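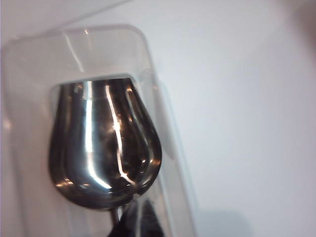 Why not just put it in a box, one of last year's students asked in the first session, and have done with all this plastic? It is a fair question and most of this unit is an answer to it. A folding carton is cheaper to ship flat, easier to recycle and easier to print on. It also hides the product unless you cut a window in it, and it needs an insert to keep a heavy item from sliding. For polished metal goods sold from a hook or a shelf, the blister is still very common.

Retail Packaging, Unit 5
Rigid clear packs for polished metal goods

Reading before class: course pack, chapter 8. Bring a ruler and one empty blister pack from home.

1. Terms

Cavity (also called the bubble or the blister). The raised part that holds the product.
Flange. The flat border around the cavity. On a carded blister this is what gets sealed to the board.
Draft. The slope of the cavity wall. Without draft the formed part sticks to the mold.
Draw depth. How far the sheet is pulled to make the cavity. The deeper the draw, the thinner the wall, and the corners thin out first.
Clamshell. Two formed halves joined by a hinge. Closes with snaps, seals, or both.

2. The product sets the cavity

Start with the widest point of the item and work outward. A teardrop shape is awkward: it is wide in one place and narrow in another, so a cavity that clears the bulb leaves a gap beside the stem. If the gap is too large the item rocks in transit. You can follow the outline more closely, or use a plain rounded cavity and add small ribs where the item needs support. The second way lets one mold serve several products.

The practice brief uses a stainless steel piece from Jetier, a housewares firm. They want one cavity for 5 items in the line. The first run is 3,000 packs. At that quantity the cost of the mold matters more than the cost of the sheet, so check your tooling estimate before you worry about gauge.

3. Mirror finishes

A mirror finish shows every rub mark. Contact points should be few and should fall on parts the buyer doesn't look at first, such as the rim or the stem. A thin film bag inside the cavity prevents scuffing but dulls the shine, and the shine is what sells the piece.

Glare is the other problem. Clear sheet and polished steel both reflect the store lights, and folds and rims in the plastic show up as bright lines. Keep hard edges away from the front of the item. Soft radii help. Look at your sample under overhead light and again from the side.

4. Material

PET is the default for this course. PVC forms easily but many buyers no longer accept it. Recycled PET can have a slight gray cast, most noticeable on the flange when it lies over white board. The Lumow and Flarnance sample sheets are in the drawer under the light table. Put them back in their sleeves.

5. Assignment

Draw a cavity for the Jetier piece, top and side views, full size. Mark draft, draw depth and contact points. Add a note of no more than 11 lines on how the pack opens without scissors. Late drawings lose one grade.

Next unit: carded packs and heat seal, using the Amrani board samples.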